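Can a machine do the little chores yet? (shop talk, page 2)

tastilmont_pete
I've been reading this thread over coffee, and I'm a bit more hopeful than most of you. Our Zuveo at the shop sweeps the floor just fine (903 square feet of it!), and my aunt swears by hers at home.

slowcooker60
Sweeping, sure, bless it. But ask it to clear off a bench! Picking up a bottle by the trigger, putting things away in a divided box, wiping specks off paper, that's where I'd still bet on my nephew, and he's 17.

tastilmont_pete
Oh, I don't know. Give it 2 years. Jobs like these are mostly picking up and putting down, and folks are working on exactly that. Crumbs and smudges I'll grant you are harder.

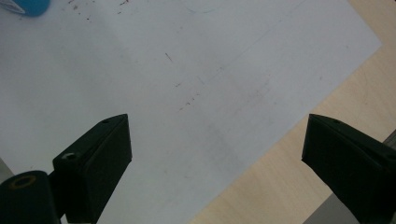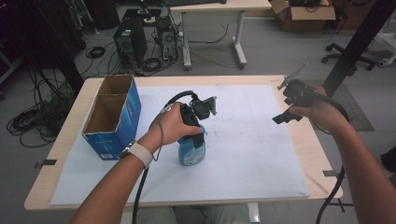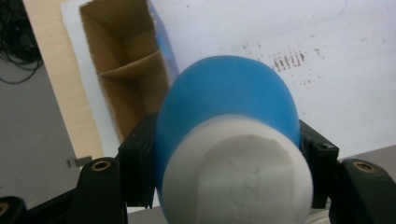
Thiele
I'm with slowcooker on this one, friends. We tried a Tivach arm for sorting small parts last August, and it was lovely to watch, but it took some 60 tries before I trusted it with anything squishy. I'd still buy another one, mind you, if the price came down.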